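**Acta de la reunión — Club de Robótica, proyecto Alline**
08/04/2018

Asisten: Syahrul Nugroho (coordina), Wenjie Qiu (toma el acta) y cuatro alumnos del grupo de brazo.

1. Se aprueba el acta anterior con una corrección: el gasto en material fue de 144 euros.

2. Syahrul informa de la categoría de laboratorio del concurso Drindance. La prueba es en October — en octubre, perdón por el borrador — y hay 13 equipos inscritos.

3. Tarea de la varilla. Wenjie propone bajar la velocidad al 60 % cuando la pinza se acerca a la gradilla. Se acepta. El equipo Tian pide repetir la calibración antes de cada serie. 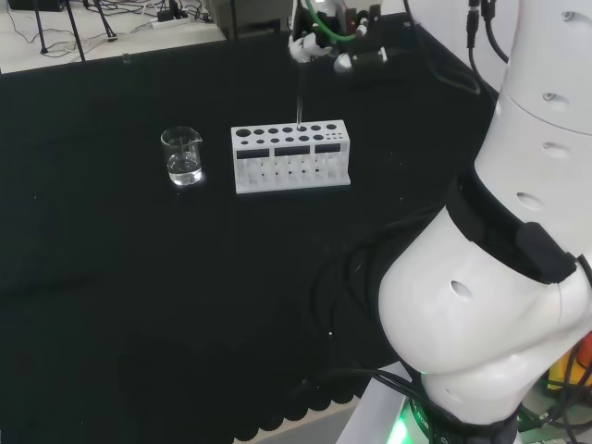

*Varilla de vidrio en la gradilla blanca; a la izquierda, el vaso con líquido transparente.*

4. Acuerdos:
- Wenjie guarda el programa en la carpeta Jekadeck.
- Syahrul envía la inscripción.
- Queda pendiente el horario del aula.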